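Folding on the bed vs. folding on a table

valport_linens
Posted Sunday, 7:40 am

OK I am a convert! I used to fold everything standing at the dryer and it all came out crooked. Now I spread each piece on the bed first, smooth it from the middle, and then fold. My linen shelf finally closes!! Does anybody else do this, or are you all table people?

gresteck30
Table person, sorry. The bed is too soft and you end up chasing wrinkles. A hard surface gives you a real edge to line up.

kieu_wenen
Bed, always! I can do a whole basket without moving my feet. I did the mustard one this morning and I love that color against the white sheet - so cheerful.

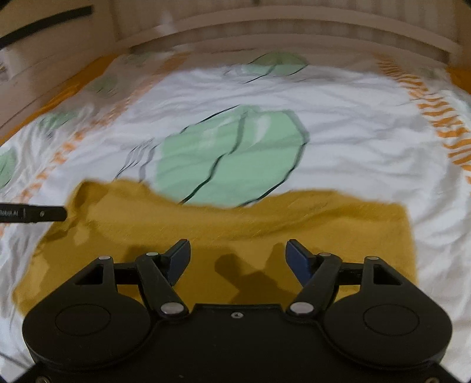 Mustard cloth on the patterned white sheet, before smoothing

gresteck30
Pretty color, but see the ridge on the upper right? And the bunched corner on the left? That's my whole point. On a table you'd flatten that with one swipe.

kieu_wenen
Ha, fair, but I hadn't started yet! I pull the corners out first, then run my forearm across. The ridge goes last.

Renzo Lombardi
Member, 2,829 posts
I'm with the bed crowd, with one condition: make the bed tight first. If the sheet underneath slides, your cloth slides with it. My mother folded for a family of 13 on one double bed and her stacks were beautiful.

valport_linens
Thirteen! Did she fold in thirds or in half?

Renzo Lombardi
Thirds the long way, then half, then half again. Fits any shelf.

gresteck30
Thirds I can agree with. Still doing it on the table though.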